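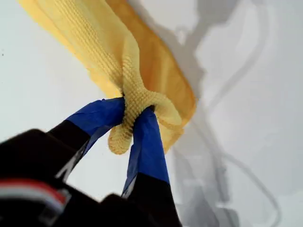

In Defense of the Rag Drawer

My grandmother kept a drawer next to the stove that stuck in damp weather, and in it were the rags. Some had started life as dish towels and some as my grandfather's undershirts, and one, which I remember better than several of my cousins, had been a curtain in the first apartment they rented in Dunleavy. You could ask her where any of them came from and she would tell you, usually for longer than you'd planned on standing there.

I've been thinking about that drawer because I tried to go without paper towels this year, and I've come out the other side with opinions, and my husband has asked me (kindly!) to put them somewhere other than the dinner table.

I should say first that I'm not especially virtuous about any of this. I drive too much, I forget my bags at the store, and I have a weakness for fresh raspberries in November that I'm not going to defend. What got me started was a receipt. I was cleaning out the glove compartment and found a long one from the warehouse store, and there were the paper towels, and they cost more than the chicken. I sat in the driveway feeling a little foolish about it, and then I went in and cut up a flannel sheet.

The flannel was a mistake, by the way. It sheds. For a week there was blue fuzz on every glass in the house, and my sister Priya Tillman, who was staying with us, took to holding her water up to the window before she drank it. Old cotton T-shirts are much better, and the knobbly kind of cleaning cloth, with all the little bumps, is best of all for a counter with dried oatmeal on it. For windows I still like a worn-out pillowcase.

Now, people will tell you that washing rags uses water and electricity, and of course it does. My neighbor Barrett Oyelaran brought this up over the fence with real satisfaction, as though he'd been saving it. But our rags go in with the towels, and the towels were going in anyway, and the washer was never so full that it minded. I told him so and he said he'd think it over. I have since seen a cloth hanging on his porch rail, and I've been good and haven't mentioned it.

The argument I take more seriously is the one about time. My friend Mavis Ferreira has three boys under eight and works nights, and when I started in on rags over coffee she looked at me with such tiredness that I stopped talking and cut her another piece of cake. She's right. A household is held together by whoever has the least time to hold it, and if a roll of paper gets her to bed ten minutes sooner then I hope she buys the big pack. I don't think anybody should be scolded over a spill. My grandmother, for that matter, would have loved a paper towel for bacon, and so do I, and there's a roll under our sink for bacon and for the cat.

What I'd like to argue for is something smaller, I suppose, and it has to do with things being allowed to get old in a house. We've gotten used to objects that are either new or gone. A shirt goes from the closet to the donation bag, and somebody else has to deal with its old age. When you keep a rag drawer you see the whole business through. The shirt my son wore to his first summer job at Statholm is in there now, gone soft and thin at the shoulders, and I wiped down the refrigerator with it this morning and thought about him driving off at six with his lunch in a bread bag. You don't get that from a roll.

There's a practical side, too. A cloth you already own is a cloth you'll use freely. I have a set of linen towels, a wedding present, that I've been too nervous to dry a plate with for twenty-odd years, and meanwhile the undershirts have scrubbed the bathtub and polished the good shoes and gone under the leaky radiator all winter.

So if you have a drawer that sticks, and a shirt you can't quite give away, you might cut it up some evening while the radio's on. Use good scissors, take the buttons off first, and put the buttons in a jar.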